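Still Life with Yellow Tray

By Christos Vasilakis
February 1, 2021

1046 shares | 4 comments

I have been putting fruit galleries on this page since July, and the complaint I get most often is that I am too hard on bowls. I'll own that. A fruit bowl is a hole with a lemon at the bottom of it. You put the nice things on top, you eat the nice things, and the lemon stays down there turning into a small brown fist until somebody's mother comes to visit and lifts out the grapefruit.

So I am a tray person. A tray has no bottom layer worth the name. Everything on it is out in the open, including whatever you were hoping to forget, and if a plum goes soft you get to watch. My own tray is a Kenden, white once, with a crack at one corner that I keep turned to the wall. I have owned two bowls as an adult. One of them now holds keys. The other went to a church sale and came back the following year, which I took personally.

The arrangement in this month's gallery is what I would call the full produce aisle. There's a melon with that rough, netted rind that looks like it was knitted by someone in a hurry. There's a lime next to a shiny red apple, two fruits that have never once been asked to share a recipe. Red and pink little things with stems, which I am going to go on calling "the small ones," having lost an argument over apples versus plums last fall and sworn off the subject. Grapes, the dark purple-red kind, taking up more room than they've earned. A pear. And another apple, big and glossy, the size that makes you cut it in half and then feel bad about the half.

The banana gets its own paragraph, as bananas expect to. It is wearing a clear plastic film. I have opinions about wrapped bananas, and most of them come down to the fact that a banana arrives in a wrapper. It's the one fruit that had this handled. Years ago a store near me, which traded under the name Clomix and has since become a place to get your phone screen fixed, sold them one at a time on little foam beds, under plastic, with a label covering the only part you'd want to look at before buying. I bought one every day for a whole summer. I'm not proud of it, but they kept them by the register.
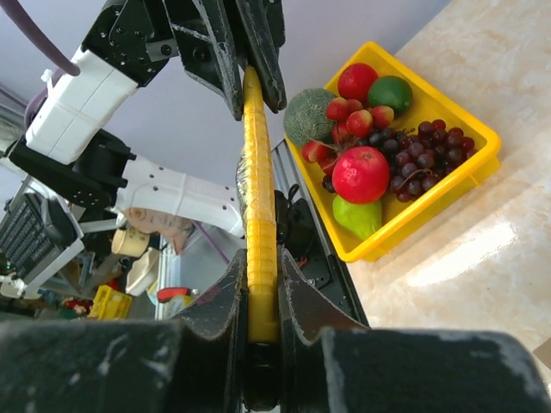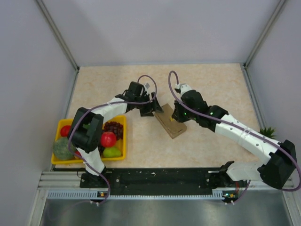
The yellow tray and the veined beige tabletop are in both pictures; the banana in its film is in the first, the flat brown block of wood in the second.

A few notes, for those of you who scroll back up.

On the tray. Yellow is a brave color to put under fruit. It flatters a pear, it does very well by purple grapes, and it would swallow a lemon whole, so I am glad to see no one tried. Note the raised rims too. A rim is all that stands between you and a grape under the refrigerator, and anyone who has moved apartments knows what a grape looks like after three years under there. Mine had become a sort of bead.

On the tabletop. Pale, with faint gray veins, the look that every kitchen brochure now calls timeless, as they did with avocado green. I like it under fruit all the same. My table is dark oak veneer and everything on it looks like it is waiting for a Dutchman with an easel.

On the small ones. They're set in a loose ring near the melon, like kids around a teacher who has lost control of the field trip. I tried the same thing at home with clementines and a cantaloupe and it held until breakfast. My wife asked if it was for something. I said it was for the gallery, and she ate one from the north side, and after that it was a horseshoe.

On the melon. Corner placement, upper left. Correct. A melon in the middle of a tray is a bully, and everything else ends up leaning on it or rolling away from it. Put it in a corner and it behaves like a doorstop. I got this tip from the back of a Limumix produce calendar, along with a recipe for melon soup that I'll be keeping from you.

On the wooden block. Small, flat, lying at an angle, and easily the most relaxed object in the gallery. Every table should have a piece of wood on it with nothing expected of it. Mine is a coaster, technically, but it has never met a glass.

On the pear. It has the yellowish blush, and you know what that means, or you think you do. A pear gives you one good afternoon. I have missed that afternoon for most of my adult life, by going to work.

For those who write in asking what becomes of a banana after its looks go, the house method has not changed. Oven at 400, banana in its skin (take the film off, please, I shouldn't have to type this), on a lined sheet until the skin is black and the inside slumps when you press it. Slit it, salt it, spoon it over yogurt. It looks like something you'd find in a gutter and it's the best dessert I make. The big apple can go in next to it, cored, with a knob of butter in the hole. It'll take longer, around 4 songs' worth if you're the kind of person who cooks to the radio.

Grapes can be roasted at the same heat and I keep being told they're wonderful with cheese. Mine have always been hot grapes.

Next month is root vegetables, at the request of a reader who signs everything "Aidoo" and has been asking for parsnips since the first gallery went up. You've worn me down. I'll need a deeper tray, and possibly a darker one, given how parsnips take the light. If you have pictures of your own fruit in any sort of order, send them along. Bowls will be considered, but you'll have to tell me what's at the bottom.

4 comments

Share this gallery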